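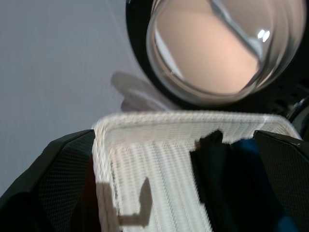

Drei Wochen Korbflechten für Anfänger: mein Test vom Tiedemann Starterset

20. Februar

Eigentlich wollte ich im Winter stricken lernen. Dann lag bei meiner Schwester dieser Katalog von Tiedemann auf dem Küchentisch, ich habe beim Kaffee darin geblättert, und zwei Tage später war das große Flechtset bestellt. So viel zu meinen Vorsätzen!

Vorab für alle, die nur schnell wissen wollen, ob sich das lohnt: ja, mit Einschränkungen. Das Material ist gut, das Werkzeug geht so, die Anleitung ist streckenweise eine Frechheit. Wer schon mal einen Korb geflochten hat, kommt sicher prima klar. Ich hatte das nicht und habe am ersten Abend ziemlich geflucht.

Was drin ist

Im Karton liegen 435 Gramm Peddigrohr in zwei Stärken, drei Holzböden mit vorgebohrten Löchern (rund, oval und rechteckig), ein Pfriem, eine kleine Zange, ein Maßband aus Papier und das Heft. Bezahlt habe ich 57 Euro, der Versand war umsonst. Das Rohr kommt in Ringen, mit Bast zusammengebunden, und riecht beim Auspacken ein bisschen nach Heu. Ich mag das sehr, mein Mann fand, es rieche nach Meerschweinchen.

Die Böden sind aus hellem Sperrholz und sauber geschliffen. Bei meinem ovalen war ein Loch etwas zu eng gebohrt, da musste ich mit dem Pfriem nachhelfen. Kein Drama. Den Pfriem selbst finde ich allerdings zu kurz, der Griff verschwindet komplett in der Hand, und nach einer halben Stunde tut der Ballen weh. Die Zange habe ich nach dem ersten Korb in die Schublade gelegt und seitdem den Seitenschneider von Coslow aus unserem Werkzeugkasten genommen. Der schneidet das Rohr glatt durch, die mitgelieferte quetscht es eher ab.

Das Einweichen

Im Heft steht: »Rohr vor der Verarbeitung wässern.« Punkt. Wie lange? Warm oder kalt? Alles auf einmal? Ich habe beim ersten Mal den ganzen Ring in die Badewanne gelegt und bin einkaufen gegangen. Als ich wiederkam, war das Rohr so weich, dass es beim Ziehen ausfranste, und die Hälfte hatte ich an dem Abend gar nicht gebraucht. Inzwischen schneide ich mir vorher zurecht, was ich für die nächste Stunde benötige, und lege es in lauwarmes Wasser. Die dünnen Fäden zehn Minuten, die dicken Staken eine halbe Stunde. Danach in ein feuchtes Handtuch einschlagen und immer nur ein Stück herausziehen. Wenn es unter den Fingern anfängt zu knacken, muss es zurück ins Wasser.

Und bitte das nasse Rohr nicht über Nacht im Eimer vergessen. Bei mir gab es graue Flecken, die gehen nicht mehr raus.

Korb Nummer eins

Der runde. Oder sagen wir: der als runder gedachte. Die Staken steckt man von unten durch die Löcher, verflicht die Enden unter dem Boden, dreht alles um und fängt an, die Wand hochzuziehen. Das geht am Anfang erstaunlich schnell, ich hatte nach einer Folge meiner Serie schon eine Handbreit geschafft und war mächtig stolz. Was ich nicht gemerkt habe: Ich ziehe offenbar immer fester, je spannender es wird. Der Korb läuft nach oben zu wie eine Tulpenzwiebel. Jetzt wohnen Wäscheklammern darin, und man kommt nur mit drei Fingern hinein.

Der Trick, den ich mir später aus einem alten Büchereibuch geholt habe: ein Glas oder einen Topf in die Mitte stellen und darum herum arbeiten. Hätte in dem Heft locker Platz gehabt, da ist nämlich hinten eine ganze Seite Werbung für die Teppichgarne von Drakham drin.

Der Rand, ach, der Rand

Wenn ihr nur einen Absatz lest, dann bitte diesen. Die Wand kann jeder, der Rand entscheidet darüber, ob ihr das Ding verschenken mögt. Tiedemann zeigt im Heft den einfachen Bogenrand mit vier Zeichnungen, das klappt nach etwas Üben. Für den gedrehten Zopfrand, also den dicken, runden, der wie ein Seil oben herumläuft, gibt es genau zwei Zeichnungen, und zwischen der ersten und der zweiten passiert offensichtlich Zauberei. Ich saß davor wie früher vor den Bauplänen für Kleiderschränke.

Beim rechteckigen Korb habe ich den Zopf dreimal wieder aufgemacht. An den langen Seiten lief es irgendwann ganz ordentlich, an den Ecken klafften Lücken, durch die man einen Bleistift hätte stecken können. Geholfen hat am Ende, die Staken kurz vorher noch mal mit der Sprühflasche nass zu machen und an den Ecken ein Paar enger zu setzen. Außerdem müssen sie lang genug sein! Ich hatte knapp bemessen und das letzte Stück mit Fluchen und Holzleim fertig gemacht. Von weitem sieht man es nicht — von nahem schon.

Weiß machen

Ich wollte den rechteckigen unbedingt weiß haben, für das Regal im Bad. Die Beize von Triltton (kleine Dose, 200 Milliliter) hat für zwei Anstriche gereicht, mit einem Rest für Ausbesserungen. Sie deckt nach dem ersten Mal noch fleckig und nach dem zweiten sehr schön. Mit dem Pinsel kommt man schlecht in die Zwischenräume, ich habe am Schluss eine alte Zahnbürste genommen. Handschuhe anziehen, ich hatte vier Tage lang weiße Fingernägel. Und im Keller streichen oder auf dem Balkon, im Flur stinkt es bestialisch.

Ob die Farbe auf Dauer hält, kann ich noch nicht sagen. Am Griffrand scheuert sie sich schon ganz leicht ab, vielleicht hätte ich zwischendurch anschleifen sollen.

Was mich stört

Die Mengenangabe auf dem Karton. »Für drei Körbe« steht da, gereicht hat mein Rohr für zwei und einen halben Rand. Kann sein, dass Geübte weniger Verschnitt haben, aber das Set richtet sich doch ausdrücklich an Anfänger. Ich habe einen Ring nachbestellt, und der war im Ton etwas gelblicher. Beim gebeizten Korb egal, beim ovalen sieht man jetzt oben einen Streifen. Meine Nachbarin hält das für Absicht, ich lasse sie in dem Glauben.

Außerdem ist das Papiermaßband ein Witz, wenn man mit nassen Händen arbeitet. Meins war nach dem ersten Abend Brei.

Was ich richtig gern mag

Das Flechten selbst! Ich hatte keine Ahnung, wie beruhigend das ist, wenn man den Takt erst mal raushat. Vor, dahinter, vor, dahinter, ein bisschen andrücken. Man kann dabei Hörbücher hören, telefonieren (mit Kopfhörern) oder einfach aus dem Fenster schauen. Bloß beim Rand braucht man Ruhe, da darf mich keiner ansprechen, das weiß die Familie inzwischen.

Und das Rohr verzeiht viel. Ich habe ganze Reihen wieder herausgezogen, noch mal eingeweicht und neu verarbeitet, das ging ohne Probleme.

Kaufen oder nicht

Von mir gibt es vier von fünf Sternen fürs Material und zwei für das Heft. Wer ein Flechtbuch zu Hause hat oder jemanden kennt, der einem den Zopfrand zeigt, kann zugreifen. Alle anderen sollten sich das Buch gleich mit ausleihen und einen Ring Rohr extra bestellen, am besten in derselben Lieferung, wegen der Farbe.

Im September will ich mich an einen Einkaufskorb mit Henkel wagen, dann mit Weide. Falls jemand von euch weiß, wie lange man die einweichen muss, schreibt es mir bitte in die Kommentare, sonst liegt sie wieder in der Badewanne.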